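# The Skorkari Small Tool Case

We've been selling tool storage for long enough to have opinions about it, and the Skorkari small case is the one we keep reaching for ourselves. It's a modest thing. It won't hold a hammer, and it won't hold a cordless drill, and if that's what you need then you'll be much happier with the big Lomico chest a little farther down the catalog. What it will do is keep the little tools together in one spot, the ones that otherwise drift off to the junk drawer, the windowsill, the cup holder of the car and (in my case) a coat pocket that I only found again in November.

The case opens flat. I know that doesn't sound like much to get excited about, but if you've ever worked out of a box whose lid wants to stay half up and then comes down on your knuckles, you'll understand why I bring it up first. Both halves lie down on the bench, side by side, and you can see what you've got and get at it from any direction. When you're done, it folds shut and the latch holds it.

## The lid

The lid is a see-through plastic with a smoky brown tint. We went back and forth about the color when we were first deciding whether to stock it, since the maker also offers a perfectly clear one, and in the end we went with the brown for the simple reason that it looks nicer after a year of use. Clear lids scuff, and every scuff shows. The smoky one scuffs too, I won't pretend otherwise, but you have to hunt for the marks. You can still tell through it which case you've picked up, and if you own three or four of them on a shelf that is worth quite a lot.

The latch is a small black tab at the edge of the lid. One finger will lift it. It's firm when the case is new – a few customers have written to ask if theirs was stuck – and it eases up nicely after the first couple of weeks. Please don't pry it with a screwdriver. If it's still stubborn after a month, write to us and we'll swap it.

## What people keep in it

Mostly precision drivers, small bits and tweezers, as you'd guess. But we do love hearing about the other uses, and there have been plenty! Watch tools, fly-tying bits, sewing machine feet and needles, guitar setup tools, a dentist's worth of picks for model building. A school in our town bought a stack for their electronics bench and put the class name on each lid with a paint pen, and I've been told the paint holds up fine as long as the plastic gets a wipe with rubbing alcohol first and is left to dry.

If you're putting in loose bits, I'd suggest a thin piece of craft foam cut to fit the bottom. It cuts down on the rattling and it gives you something to press the tips into. Trace around the case on paper first, trim the paper until it sits flat inside, and only then go at the foam. I've skipped the paper step twice and regretted it both times.

## Ordering

The case is item 1226 in our catalog. It ships empty, so you can fill it with what you already own. If you'd like it filled, we have a Stirnov driver set that fits inside, and you can add it on the order form under the same item number with an S on the end. We'll pack the set into the case for you before it goes out, unless you tell us not to (some folks are giving the two as separate presents, and that's lovely, just leave us a note).

| | |
|---|---|
| Item number | 1226 |
| With Stirnov drivers | 1226-S |
| Lid | Smoky brown, see-through |
| Latch | Black tab, replaceable |
| Price, empty | $9 |
| Price, with drivers | $42 |

Replacement latches are free for as long as we carry the case. You'll need to snap the old one off and press the new one on, and it takes a bit of thumb. Doing it on a folded towel helps.

Orders in by noon go out the same day. After noon they go out the next working day, and around the holidays please give us a little extra grace, as it's a small packing room and a very small crew.

## Looking after it

Warm water and dish soap, with a soft cloth. Don't put it in the dishwasher, and keep acetone and brake cleaner well away from the lid, because they'll cloud the plastic and there's no bringing it back. Leaving it on the dashboard in August isn't a great idea either. If the hinge collects grit, an old toothbrush does a better job than compressed air, which tends to drive the grit farther in.

Some people ask about oil on the hinge. We don't use any. It picks up dust and then you've got a paste.

## A word about the old version

If you bought one of these from us in the Jayasinghe catalog days, yours has the older latch, the wider one. The new latches won't fit it. We do still have a box of the old ones in the back – there were 2000 of them when we took over the stock, and at the rate they go out we should be in good shape for a long while. Just say "old style" when you write and we'll put one in an envelope for you. A picture of your latch is a help if you aren't sure which kind you have.

## Trying one out on the bench

The best way to find out if the size suits you is to lay it open where you normally work, with all your usual clutter pushed back, and see whether you still have elbow room. Opened out it wants twice the space it does closed, and on a crowded bench that matters more than you'd think. On a good wide table it's no trouble at all, and you can open and shut it with the lid swinging free of everything. If it's too big or too small for you, send it back clean and we'll refund the case and skip the fuss. 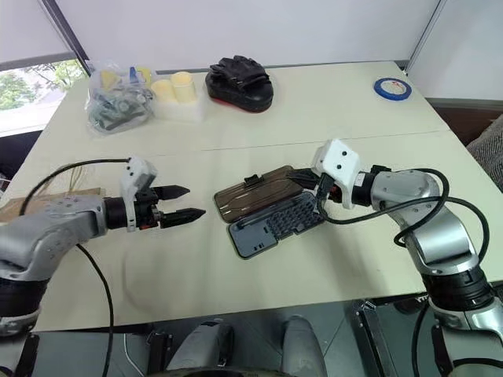

Romain Delaunay: I've had mine since the old wide latch and finally broke it last winter. Asked for an old style one and it came in a plain envelope with a second one tucked in for luck. The foam tip is a good one, though I used cork because that's what I had, and it has done fine with the drivers. Could you ever do a deeper version with the same lid? My small pliers keep it from closing by a hair, and I'd buy two.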